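Start | Werkstattordnung | Protokolle | Formulare | Kontakt
Zuletzt aktualisiert: August 20, 2025

Protokoll der Arbeitsgruppe Handwerkzeug, Standort Butau

Anwesend: Tuva Tveit (Leitung), Diệp Võ, Gavin Nisbet, Eilif Åberg
Entschuldigt: Sihan Yu
Protokoll: Diệp Võ

TOP 1 Genehmigung des letzten Protokolls

Das Protokoll der Januarsitzung wird mit einer Änderung genehmigt. Unter TOP 4 ist "Seitenschneider" durch "Spitzzange" zu ersetzen. Die Änderung wird in der abgelegten Fassung nachgetragen.

TOP 2 Bestand Zangen

G. Nisbet legt die Bestandsliste vor. Erfasst sind 117 Zangen, davon 11 ohne lesbare Inventarnummer. Die Nummern wurden bisher mit Lackstift auf den Griff geschrieben und reiben sich im Gebrauch ab. Eine Gravur am Kopf wird geprüft; bei den kleinen Spitzzangen reicht die Fläche dafür voraussichtlich nicht aus.

Spitz- und Kombizangen werden weiterhin in derselben Schale geführt. E. Åberg spricht sich für eine Trennung nach Typ aus, T. Tveit für eine Trennung nach Arbeitsplatz. Unstrittig ist, dass die Griffarbe allein kein Ordnungsmerkmal sein kann - orange und gelbe Griffe kommen bei verschiedenen Bauformen vor.
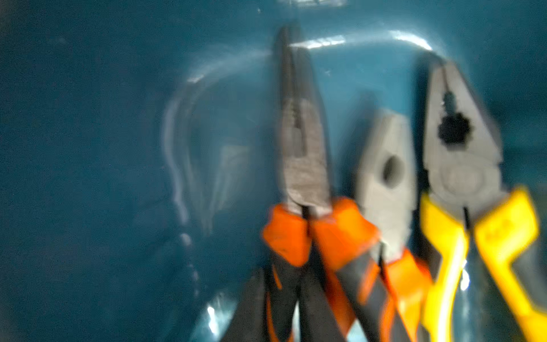 Zur Lage der Werkzeuge in der Schale besteht noch keine einheitliche Regel. Bei der Lagerung mit dem Kopf nach oben ist der Typ schneller zu erkennen, die Spitzen stehen dann allerdings frei. Bei liegender Lagerung verhaken sich die Griffe, sobald mehr als eine Lage eingelegt wird.

Beschluss: Für die Dauer der Erprobung bleibt die gemischte Belegung zulässig. Spitzzangen sind geschlossen abzulegen. Die Entscheidung über die Trennung wird vertagt, bis S. Yu die Auswertung der Entnahmeliste vorlegt.

TOP 3 Pflege

Die Gelenke werden nach dem bestehenden Plan geölt. D. Võ weist darauf hin, dass überschüssiges Öl vor dem Einlegen abzuwischen ist. Bei der letzten Durchsicht fanden sich Ölreste am Boden mehrerer Schalen.

Schwergängige Zangen gehen mit rotem Anhänger an G. Nisbet. Das Formular von Bikex entfällt, es genügt der Eintrag in der Werkzeugliste. Beschädigte Griffhüllen werden nicht mehr mit Isolierband ausgebessert. Solche Zangen sind auszusondern.

TOP 4 Angebote

Es liegen zwei Angebote für Aufbewahrungsschalen vor. Zabala bietet stapelbare Schalen mit festem Trennsteg an, Driler solche ohne Steg, dafür mit höherem Rand. Die Lieferzeit beträgt bei Zabala 6 Wochen, Driler nennt keinen verbindlichen Termin. Für die Beschaffung stehen 400 Euro zur Verfügung.

G. Nisbet hält den festen Steg für nachteilig, da sich Zangen mit weit auseinanderstehenden Griffen dann nur schräg einlegen lassen. E. Åberg fragt nach herausnehmbaren Stegen. Ein entsprechendes Angebot wird bei beiden Firmen nachgefordert.

Kein Beschluss.

TOP 5 Tischbelegung und Ablage

Der Zangentisch wird zu oft als Zwischenablage genutzt. Neben der Schale abgelegte Zangen werden bei der Bestandsprüfung als "nicht eingeräumt" geführt, auch wenn sie sich noch auf der Tischplatte befinden. T. Tveit bittet darum, dies bei der Auswertung gesondert auszuweisen.

Das weiße Drahtregal mit fünf Fächern an der Rückseite ist bislang keiner Werkzeuggruppe zugeordnet. Vorschlag E. Åberg: Fächer nach Bauform beschriften und nur für Kleinteile und Messmittel freigeben. Zangen bleiben in der Schale. Der weiße Gitterkorb an der linken Wand soll Putztücher aufnehmen.

Die Vase mit der künstlichen Tulpe bleibt auf dem Tisch - G. Nisbet hatte beantragt, sie zu entfernen, zieht den Antrag jedoch zurück. Die Schale darf dadurch nicht nach vorn über die Tischkante rücken.

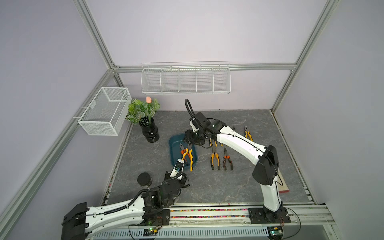 TOP 6 Aufgaben

D. Võ: Beschriftung der Fächer entwerfen
G. Nisbet: Gravur an einer Kombizange erproben, fehlende Inventarnummern nachtragen
E. Åberg: Angebote mit herausnehmbarem Steg anfordern
S. Yu: Entnahmeliste auswerten
T. Tveit: Werkstattordnung, Abschnitt Ablage, anpassen

TOP 7 Verschiedenes

Der Schlüssel zum Materialschrank ist nach Gebrauch wieder an das Brett zu hängen. Die nächste Sitzung wird nach Eingang der Angebote einberufen.

Kontakt | Impressum | © Arbeitsgruppe Handwerkzeug Butau | Nach oben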